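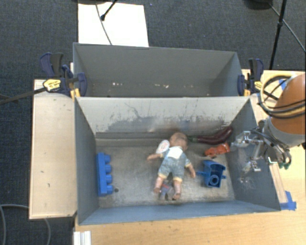 Mixed toys in the near bin, with no toys in the far one.

Ledia Loose Toys: README

5 min read

Ledia Loose Toys is a plain list of second-hand toys that arrived without a box, a set or a name. It has 113 records, one per toy, and 21 types. It was put together in May for the toy library at Kotier, where the old catalogue only dealt with complete sets and had nowhere to put a single block or a doll on its own. The list can be used by other toy libraries, op shops and playgroups that have the same problem.

What is in the folder

toys.csv — the list itself, one row per toy
types.csv — the 21 types with a short definition of each
colours.txt — the colour words we allow
notes.txt — odds and ends that didn't fit in a column
README — this file

Columns in toys.csv

id: a number. Numbers are not reused when a toy is withdrawn, so there are gaps.

type: one word from types.csv.

colour_main: the colour that covers most of the toy.

colour_other: anything else you would mention if you were asking someone to find it. Leave blank if there isn't one. A purple eggplant with a green stem is purple in colour_main and green in colour_other.

soft_or_hard: soft, hard or both. A doll with a cloth outfit is not automatically "both". Squeeze the body and go by that.

clothes: only for dolls and figures. Write what is on the toy now. Don't guess at what is missing.

part_of: the set it came from, if known. Most rows say unknown.

condition: 1 to 5, see below.

note: free text, kept short.

How the toys are sorted

Two bins side by side or one behind the other on a table. Everything starts in one bin and goes across to the other when its row has been filled in. A toy is never in both piles, and it is never put down on the table between them. We tried using a table with no bins and lost track twice before lunch.

Take the toys out in any order. Big things tend to hide small things, so it helps to lift dolls early and look at what was under or beside them. Small grey and purple pieces are the ones most often left behind in a grey bin. Run a hand along the floor of the bin before calling it empty.

If you can't tell what something is, it still gets a row. Use the type "piece" if it looks like it belongs to something larger, and "other" if it doesn't. A hollow blue plastic part with a ring at one end and a peg sticking out is a piece. So is a wheel. A white oval thing with faded markings on it goes in as "other" until someone works out what it is, and the note should say which side the markings are on.

Types that cause arguments

Doll or figure. A doll has clothes or is plainly meant to be dressed. A figure has its clothes moulded on. Baby dolls are dolls even when they come in bare.

Block. Studded building blocks and plain blocks are the same type. Put the number of studs in the note. For a long block with a single row of studs, write "1 row" and then the number. Don't measure it.

Food. Play food of any kind, including vegetables. Fruit and vegetables were separate types in the Drakden list and it caused more trouble than it saved, mostly over tomatoes. Eggplants, corn, cheese and fried eggs are all food now.

Vehicle. Anything that is meant to go somewhere. A vehicle with missing wheels stays a vehicle. A wheel with a missing vehicle is a piece.

Animal. Soft or hard, real or made up. Dinosaurs included.

Colour words

Use the words in colours.txt and no others. There used to be a much longer list with teal, coral, lilac and so on, and no two people used it the same way. Orange-red is allowed as one word with the hyphen, as too many toy cars and trucks sit between the two. Blue-grey is allowed as well. "Faded" goes in the note and not in the colour column. A faded blue outfit is blue.

Patterned cloth is entered by its background colour. Cuffs, collars and trims go in colour_other if they are a different colour and you can see it without holding the toy up to the window.

Condition

5: could be given as a present
4: played with, nothing wrong
3: scuffed, faded or worn at the edges, works as a toy
2: broken or incomplete but safe
1: to be withdrawn

Most rows are a 3. Wear along the bottom of a vehicle is normal and on its own doesn't bring it below 3. Scratches on the bins are not recorded — the bins at Kotier are old and have marks of their own, and a spot on the floor of the bin has been entered as a toy at least once.

Comparing with the other lists

The Kokkonen list uses the same type names as this one, with two exceptions. It has "dress-up", which we don't need as none of our loose toys are dress-up items, and it calls pieces "parts". If you are joining the two, change "parts" to "piece" first and the rest will line up.

The Drakden list is older and counts a bag of blocks as a single row. It can't be joined to this one in any useful way. We took the condition scale from it and left the rest.

Known problems

The play food was entered last, late in the afternoon, and the notes for those rows are thin.

Where a toy has two equally large colours, the choice of colour_main depends on who held the pencil. Search both columns.

soft_or_hard was added after the first batch and filled in later from memory. Treat it as a guess for dolls.

Some pieces may belong together. We didn't try to match them up. If you find a pair, keep both ids and write each one in the other's note.

The list leaves out board game pieces, jigsaw pieces and anything with a battery. Those are kept in a separate cupboard and a separate book.

Good uses and bad ones

It works well for answering "have you got a baby doll in blue", for labelling shelves, and for trying out a sorting system on a small number of toys before doing the whole room. It's a poor guide to what toys are worth. It also says nothing about how common any toy is elsewhere, only what turned up loose at one library.

Condition is not a safety check. Look the toy over yourself before giving it to a child, especially one who still puts things in their mouth.

Changes

Second version: fruit and vegetables merged into food, colour list shortened, soft_or_hard added.

First version: typed up from the paper sheets.

Corrections are welcome. Please give the id, the column, what it says now and what it should say. For new types, have a look through notes.txt first, as a few have already been suggested and are waiting on the next version.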